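3.2 Residue on shared writing boards

Boards were collected from 12 shared rooms in Wellport during November. Each had been in daily use for at least one school term. Following Barbu and Cantero, we treated a board as legible if a reader seated at the back of the room could copy a test line without error. Marks left after normal wiping were recorded as residue, whatever their size. Short curved strokes were the most common type, and most were found near the middle of the board, where users tend to write first.

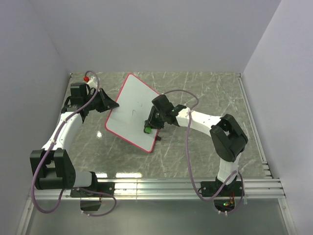 Figure 4. White board with a small curved pen mark near the middle and fainter specks elsewhere.

Of the 123 marks recorded, 40 were still present after a second wipe with a dry cloth. Boards from the Karley building had fewer lasting marks than those from Iglesias Hall, although both buildings order the same pens. Room temperature was not controlled. Teachers in 17 classes also filled in the Ament reading survey, and their answers are given in Section 4.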